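The Polite Machine's Guide to Other People's Kitchens

Any robot let loose near a fridge at Brollmont now answers to a rulebook of 242 clauses.
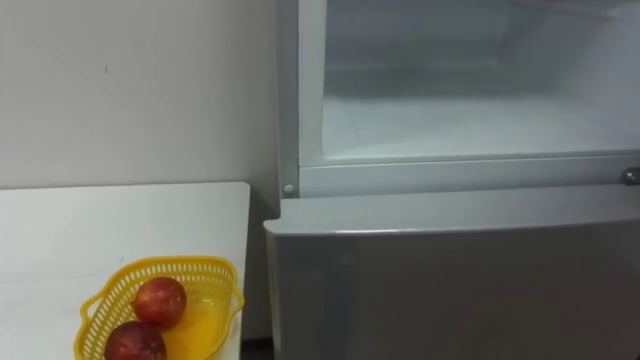

Arif Siriwardena wrote most of them, and concedes that clause one, "shut the door", came from his mother. The rest took longer. Fruit is to be lifted singly. An open compartment must be closed before the machine starts anything else, however interesting the anything else may be. Erdem, the rival code, manages 1,065 clauses and leaves doors to the operator's discretion. Siriwardena has read it twice and would like the time back. His own second edition is due in August, with a new chapter on drawers.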